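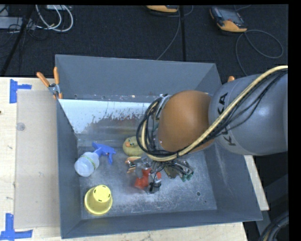 I've been meaning to write about Zerik's new record since it landed in my inbox, and I've now played it so many times that my downstairs neighbor hums the second track while he takes his trash out. If you only know Evander Ogilvie's name from the small print on other people's songs, you're in good company, I was the same until about a year ago. He wrote most of the Pringle album everybody danced to back in March (in their kitchens, mostly) and he did a stack of work for Arkine before that. Zerik is his own project, just him and a singer who goes by Paltix, and it sounds nothing like the stuff he does for hire. The hired stuff is glossy. This is all scratches and scuffs, like the floor of that gray metal bin up top, and I mean that as high praise! There's tape hiss all over it, there's a piano with one sticky key, and on the slow songs you can hear the chair creak.

Let me back up a little for anyone new here. Evander started out playing bass in wedding bands, which he'll happily tell you was the best songwriting school he could have asked for. You learn very fast which choruses get people off their chairs and which ones send them to the bar. He carried that into his writing, and I think it's why his songs for other artists tend to get to the point so quickly. "Lantern Street," the big one he gave to Pringle, is into its chorus before you've found a comfortable spot on the couch. I still can't decide if I love that song or if it has just worn me down.

The Zerik songs take their time. The opener, "Salt Porch," has no drums at all until the last verse, and when they do come in they're so quiet I thought it was something going on in my apartment. Paltix sings the whole thing close to the microphone, almost talking, and there's a line about leaving the porch light on for a brother who moved two states away that got me the first time and has gotten me every time since. I asked Evander over the phone where that one came from and he laughed and said, "I don't have a brother. I had a tune and it needed one." So there you go.

"Half a Mile of Rain" is the one my neighbor hums, and it's the closest thing to a single. Big singalong bit, handclaps, a guitar part that goes up when you expect it to go down. If the radio people had any sense they'd be all over it. Then comes a run of 3 slower songs in the middle and I'll admit my attention wandered during the last of them, "Ferry Clothes." It's pretty enough but it goes around one more time than it needs to. Paltix sounds a bit bored on it too, or maybe that was me.

Side two is where it gets really good, though. "Borrowed Coat" was written for Arkine, who turned it down (Evander was very polite about this, more than I would have been) and the version here has a brass part played by one friend, layered up until it sounds like a whole street parade. I had it on in the car and missed my exit. The closing song is just piano and voice, and I won't say much about it except that you should let it run right to the end and not skip when you think it's over.

We got to talking about money as well, which songwriters usually dodge. He told me the first royalty check he ever got wouldn't have covered lunch, and that he still has it in a drawer somewhere. The wedding bands paid the rent for a long time after that. He'd go back to it too, he says, if the phone stopped ringing - he misses the cake.

The record is out now as a download, and there are 50 copies on vinyl with hand-stamped sleeves, sold straight from the Zerik page. Mine is number 2, and yes, I'm being unbearable about it. No tour for now, obviously, but they're hoping to put together a little living room show online once Paltix has sorted out her internet connection, which from the sound of our call is going to take a while. I'll put the link in the next newsletter as soon as I have it.

Oh, and a few of you wrote in asking for the lyrics to "Lantern Street" after my last mention of it. Evander says the second verse everyone posts online is wrong - it's "cold hands," and it was never "gold bands" - but he likes the wrong one better and wishes he'd thought of it.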